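Startseite Wissen Technik Roboter Rechnen Basteln Lexikon Kontakt

Was kostet ein Roboter? So plant man eine Anschaffung

Ein Roboterarm wird anders gekauft als ein Fahrrad. Beim Fahrrad bezahlt man einmal und fährt los. Beim Roboter besteht der Preis aus mehreren Teilen, und einige davon stehen nicht auf der ersten Rechnung. Wer sie vergisst, hat später ein Gerät, das niemand benutzen kann. In diesem Text wird erklärt, wie man so eine Anschaffung plant. Das Rechenbeispiel stammt aus der Technikwerkstatt Brosolgate, die Kurse für Schulklassen gibt.

1. Die Aufgabe aufschreiben

Am Anfang steht keine Preisliste, sondern ein Satz. In Brosolgate lautete er: "Der Arm soll kleine Gegenstände vom Tisch nehmen und an einer anderen Stelle wieder ablegen." Daraus ergeben sich die technischen Angaben. Wie schwer sind die Gegenstände? Wie weit muss der Arm reichen? Wie genau muss er sein? Ein Arm, der viel mehr tragen kann als nötig, ist meistens teurer, größer und schwerer.

Valdemar Juhl leitet die Werkstatt und hat zuerst alle Gegenstände gewogen. Der schwerste wog 321 Gramm. Der Greifer wiegt auch etwas, und der Arm muss ihn immer mittragen. Das Gewicht, das ein Arm insgesamt halten darf, heißt Traglast. Greifer und Gegenstand zusammen müssen darunter bleiben.

2. Den Greifer extra rechnen

Viele Arme werden ohne Greifer verkauft. Am Ende sitzt dann nur eine Platte mit Schraubenlöchern, der Flansch. Was daran befestigt wird, muss man selbst aussuchen: einen Saugnapf, einen Haken oder einen Greifer mit Fingern.

Ein Fingergreifer packt einen Gegenstand von zwei Seiten, ähnlich wie Daumen und Zeigefinger. Die größte Weite, auf die sich die Finger öffnen lassen, heißt Öffnungsweite. Sie steht im Datenblatt und muss größer sein als der Gegenstand.
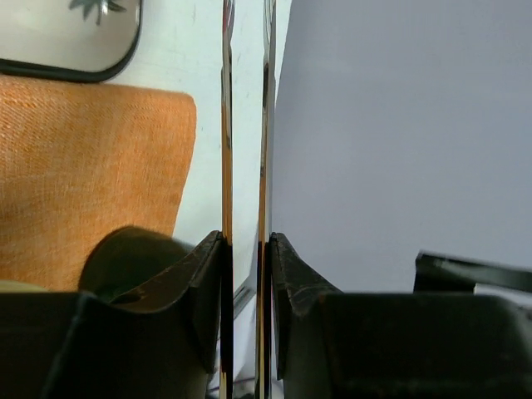
Die beiden Finger sind schwarz, und an ihnen stehen schmale, glänzende Metallplatten nach oben. Zwischen den Platten ist ein dünner Spalt. An den schwarzen Flächen sind leichte Kratzer und abgewetzte Stellen zu sehen. Teile, die sich mit der Zeit abnutzen, nennt man Verschleißteile. Für sie gehört eine eigene Zeile in den Plan.

3. Laufende Kosten eintragen

Einmalige Kosten bezahlt man beim Kauf. Laufende Kosten kommen jedes Jahr wieder, zum Beispiel für Strom, Ersatzteile, Wartung und manchmal auch für das Steuerprogramm. Die Werkstatt hat dafür 400 Euro im Jahr eingeplant. Ein Satz Ersatzplatten für die Finger kostet 40 Euro und ist in diesem Betrag enthalten.

Aufgeteilt auf die Monate sieht das so aus:

400 Euro : 12 Monate = 33 Euro, Rest 4 Euro

Die Werkstatt legt also jeden Monat 33 Euro zurück, im Juli kommen die restlichen 4 Euro dazu. Einen Betrag, der für später aufgehoben wird, nennt man Rücklage.

4. Angebote vergleichen

Zwei Händler haben ein Angebot geschickt, Jarkance und Cenari. Das Angebot von Jarkance war niedriger, enthielt aber keinen Greifer und kein Ersatzmaterial. Bei Cenari war beides dabei. Solche Angebote darf man erst vergleichen, wenn in beiden dasselbe steht. Jaanus Org führt in Brosolgate die Bücher und hat deshalb eine Tabelle mit diesen Zeilen angelegt:

- Arm
- Greifer
- Steuerung und Programm
- Kabel und Befestigung
- Lieferung
- Einweisung
- Verschleißteile für das erste Jahr

Fehlt bei einem Händler eine Zeile, fragt man nach. Nach dem Ausfüllen lag Cenari vorn.

5. Platz und Zeit einplanen

Der Arm braucht eine feste Unterlage und freien Raum in alle Richtungen, in die er sich bewegt. Dieser Raum heißt Arbeitsraum. Auch die Lieferzeit gehört in den Plan - ein Kurs kann nicht beginnen, solange das Gerät noch beim Hersteller steht. Die Einweisung dauert ebenfalls, und in dieser Zeit findet kein Kurs statt.

Wörter zum Nachschlagen

Budget: der Betrag, der insgesamt ausgegeben werden darf.
Datenblatt: eine Liste mit den Maßen und Leistungen eines Geräts.
Flansch: die Anschlussplatte am Ende des Roboterarms.
Wartung: das regelmäßige Prüfen und Pflegen einer Maschine.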